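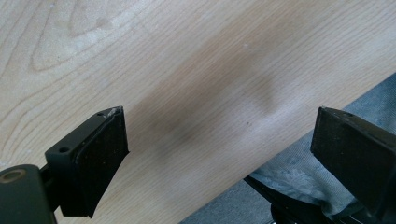 How often do the finger pads on the hand-held gripper have to be changed?
Every 12 weeks at the present rate of use, and sooner if a pad has lifted at a corner or fails the slip check.

Zemine hand-held gripper, unit 2
Progress report to Ullberg, setup and upkeep
Prepared by Costel Karim Krasniqi, 2 Nov 2021

1. Period and scope

The report covers work on unit 2 from the start of August to date. It deals with the mechanical state of the gripper, the bench where it is used, and the upkeep routine agreed at the last review. Recorded material and its later processing are reported separately by Rahman and are mentioned only where they affected the hardware.

Unit 1 stayed in storage for the whole period. It gave up its trigger spring to unit 2 in August and can't be used until a replacement arrives.

2. State of the unit

The gripper is in working order. The fingers open and close over the full stroke without binding. Both finger blocks are original. The black finish on them is abraded in places along the edges, and this has been left alone. A repaint was considered and dropped, as paint building up in the screw holes would cost more time than the scuffs do.

The pads are the part that wears. They pick up dust and lint from the bench and from anything soft that is handled, and the corners scuff when the fingers are set down on the table with the opening facing down. The set now fitted has done 1048 closures by the counter. The set before it was taken off at 1970, by which point the left pad had started to peel from its block at the lower corner. That was too late. The slip check had been giving poor results for several sessions and the operator had been making up for it by squeezing harder, which put extra load on the linkage.

The linkage itself was stripped and looked at in August. One bushing on the left side had play in it and was replaced from stock. The right side was within tolerance. No grease is used at these joints. An earlier attempt with a light grease collected lint within days and had to be cleaned out with swabs and alcohol.

3. Finger alignment

Alignment took longer than planned. After the bushing was changed the two pad faces no longer met flat. They touched first at the tips and left a gap toward the base, so thin objects were held only at the very end and tended to rotate.

The procedure now used is as follows. Loosen both screws on the left block by half a turn. Close the fingers on the setting gauge supplied by Janix and hold the trigger in. Tighten the screw nearer the tip, then the other, then the first again. Release, close on a strip of plain paper, and pull the paper at the tip, the middle and the base. The drag should feel the same in all three places. If it doesn't, start over with the gauge. Only the left block is adjusted. The right block is the reference and its screws carry a paint mark - if the mark is broken, the whole alignment has to be done again from the drawing.

The first pass through this took most of an afternoon. It now takes less than half an hour with one person.

4. Bench
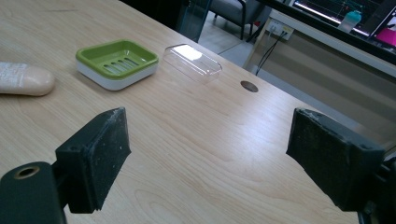 Photo: C. K. Krasniqi / Zemine

The unit is checked and used at the wooden table in the office. The household items for the handling check are kept on the far part of the table: the soap dish with the green slotted insert, the clear lid and the cream-colored tube. The middle of the table is left bare for work.

The lid is the most useful of these items for upkeep purposes. It is smooth and rigid, and it shows up a dirty or glazed pad before anything else does. The tube will tolerate a misaligned pair of fingers and tells us very little. It remains in the check for continuity with the earlier logs and may be dropped next year.

Overhead lighting produces glare on the tabletop and on the lid. This doesn't affect the mechanical check. Rahman has asked for a matte cover on the table, and a sample is on order. Our one reservation is that a soft cover would shed fibers onto the pads, so the sample will be tried for a week before any more of it is bought.

5. Routine now in force

Before each session:
Wipe both pads with a lint-free cloth, dampened with water only.
Look at the pad corners for lifting.
Check that the paint mark on the right block is unbroken.
Close and release 20 times and listen for clicking from the left side.

Once a week:
Paper strip check as in section 3.
Slip check with the lid, held level and then on edge.
Read the counter and enter it in the log.
Check the finger screws with the small torque driver. Do not use a plain hex key for this.

At pad change:
Peel the old pad from the tip toward the base.
Clean the block with alcohol and let it dry fully.
Fit both pads together, never one alone, and leave the fingers open overnight.
Align.

Alcohol must not be used on the pads themselves. It was used on the earlier set and hardened the surface, and part of the poor slip result in section 2 probably comes from that.

6. Problems and open items

Pad supply. Janix changed the adhesive backing on the pad sheet without notice. The new backing holds well but is thicker, and the gauge setting had to be corrected for it. We have asked for a written note of any further change. No reply so far.

Trigger spring. One spring is on order for unit 1 and one as a spare. Delivery has moved twice. Until they come there is no backup unit, and a failure on unit 2 would stop work.

Logging. Counter readings are missing for part of August, when the log sheet was kept with unit 1 by mistake. The closure totals given above are not affected, as they come from the counter and not from the sheet. Dates of individual checks in that stretch can't be recovered.

Set-down habit. Most of the corner scuffing comes from how the gripper is laid on the table between tasks. A simple cradle has been drawn and can be cut in-house. It will hold the unit by the grip with both fingers clear of any surface. Cost is limited to material and falls within the existing budget line.

7. Spending

Expenditure was below plan. The pad sheets, bushing and torque driver are paid for. The springs are committed and will be billed on delivery. The line for outside repair hasn't been touched, and we ask that it be carried forward to cover a second gauge. The present gauge is shared with another project at Zemine and has twice been away when an alignment was due.

8. Next period

Fit the springs and return unit 1 to service.
Make the cradle and put it on the bench.
Try the matte cover sample.
Change the pads on unit 2 at the 12-week point whatever their condition, and keep the old pair in a labeled bag for comparison with the set removed in August.
Rewrite the alignment sheet with a drawing of the screw order.

One decision is needed from Ullberg before the pad change: whether to stay with the current pad sheet and the corrected gauge setting, or to buy the remaining stock with the old backing. We favor the current sheet. The price is the same, and the old stock would run out during the next period in any case.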